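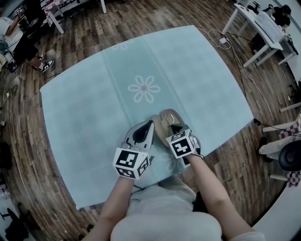
Would buy the second pair again, says one builder from the Fontes workshop, but order the long cable, the short one pulls when you reach across a table.

Pivton hand-held gripper pair, left and right. Light gray shell, marker cube at the wrist end of each. Sold as a kit for home and shared-workshop builds – you supply the screws and a free afternoon.

Weight 269 g per hand. Jaws close on soft items such as slippers and folded cloth. Cubes come printed, do not sand or paint the faces. Fits the Kaltside wrist plate, not the older Brimura one.

Spare jaws sold in packs of 3. Part no. 1274. Next batch ships in December.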